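4.2 Setting up ticket sales for a fundraising event

Before you start, make sure your club has an approved account in Votley. Student clubs are approved by the campus activities office.

1. Open Events and select New Fundraiser.
2. Enter the event name, room and start time.
3. Under Price, type the cost per guest. If supplies or food are included, list them in the box marked Covers.
4. Set the guest limit. The cafeteria layout allows up to 121 seats.
5. Select Save Draft.

Note: A draft is kept for six months. Guests cannot see it.
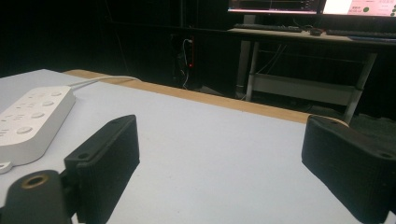
6. Go to Payout and choose the scholarship fund that will receive the money. Two officers must confirm this choice from their own accounts.
7. Select Publish. The event page goes live in about 4 minutes.

Caution: The price cannot be changed after the first ticket is sold. To correct a mistake, cancel the event, refund all guests and begin again at step 1.

For Saturday events, publish before noon on Friday so that the door list prints on time. Door lists are covered in 4.3.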